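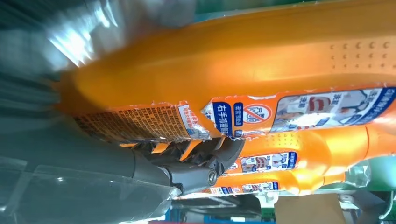 Lists > Cell Setup and Upkeep > Two-hand cells > Thread

Subject: Re: [cell-setup] Force threshold on the Ekum, new defaults
From: Sabina Hettiarachchi
Date: 3/6/25

I've read the proposed defaults three times now and I still don't buy the single closing threshold. One number for every grasp assumes the finger meets the same thing every time it closes. Look at what the wrist camera gets when the bottles are lying stacked. The fingers are in between one bottle and the next, pressing up just under a label that's torn and peeling, and there's crumpled clear film over the shoulder end of the same bottle. Which surface did you tune the threshold on? If the answer is clean plastic with nothing underneath, then I'd expect it to trip early on the neighbor and late on the film, and I'd expect the log to call both of those a good close.

Quoting Kanokwan's note so the new people on the list can follow:

> Hi all,
>
> We finished the setup pass on the Ekum cell at Sultville
> and I'd like to make these the defaults for everyone.
>
> 1. Closing threshold goes to one value for all fingers,
> both sides. No more per-finger table.
> 2. Zero the hands at power-up only. The hourly zero
> comes out of the Ukico script.
> 3. Wrist camera exposure locked. Auto was hunting on
> anything shiny.
>
> Ran 117 closes with these and the log shows a clean
> contact flag on all of them. Drift after the run was
> too small to bother with. Luangrath can copy the
> config over as is, I think.
>
> Shout if you object, otherwise it goes in.
>
> Kanokwan Jaidee

OK, I object. To most of it, in order.

On 1. The contact flag only means the motor current went over the line. It doesn't mean the finger was on the thing you wanted. A full sheet of clean flags tells me the current went up every time a finger closed, and I'd have guessed that. What I'd want is the flag next to the wrist camera still for each close, and a person going through them with a pencil. I know that's dull work. I did it at Luangrath last June when we had the same argument over the old table, and the flag and the still disagreed often enough that I stopped trusting the flag alone. The per-finger table is ugly, I agree. It's also there for the hinge screws. They back off a hair with use, the slack shows up as a soft close, and it shows up on one finger at a time. Average that away with a single value and the first you'll hear of it is a finger that wobbles.

While we're on the screws, did anybody check them before the run? The note doesn't say. Our routine is a witness mark in paint pen across the head and onto the link, then a look every time the hand comes off. If the marks don't line up, the threshold doesn't get touched until they do.

On 2, zeroing at power-up only.
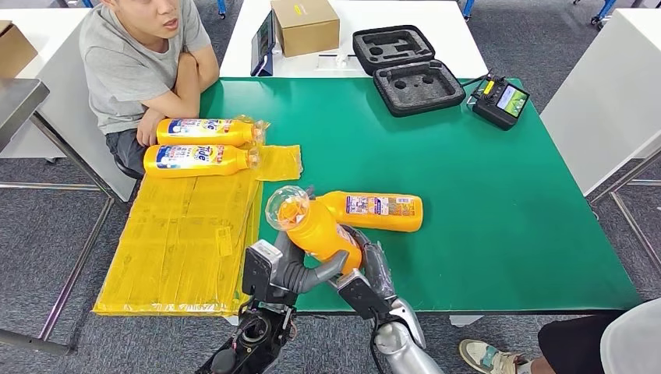

Drift measured on one hand at a time says very little about drift when both are working. As soon as the left and right close on the same object they push against each other through it, and any offset in one gets read as load by the other. Take a bottle held the way it is over the green table, tilted, left fingers curled around it and the right hand on the lower body with its fingertips against the label. Put a small zero error in the left hand there and the right will squeeze harder to make up for it, and neither side will report a fault. So was the drift figure from one-handed closes or from two-handed holds? And how long was the cell up before you took it? Ours looks wonderful when it's cold. The number I care about is the one after a long stretch. Our last stretch was 1606 closes between power cycles, and by the end I would not have called it too small to bother with.

I'm not married to hourly. If somebody shows me a two-handed trace that stays flat for over 100 holds, with the hands warm, I'll delete the line from the Ukico script myself.

On 3, fine, mostly. Auto exposure hunts on film, we've all seen it. But write down what you locked it at and what the lights were doing at the time. A locked value from Sultville copied to a room with different overheads is just a wrong value that never changes.

What I'd like before any of this goes in:

- the 117 closes again, stills saved with the flags
- screws marked before and checked after
- drift from two-handed holds, hands warm
- at least 4 of the closes done on purpose against film, and at least one with another bottle directly underneath
- the old per-finger table kept in the repo, commented out if you must

Please don't copy the config to Luangrath yet. They have different pads on the fingertips and I haven't seen a single close from that cell with the new value. If it's already over there, tell me and I'll roll it back tonight.

Kanokwan, if I've misread the log and the flag uses something besides current now, say so, and send me the line where it does.

Sabina

Reply to list | Contact the list owner | Back to top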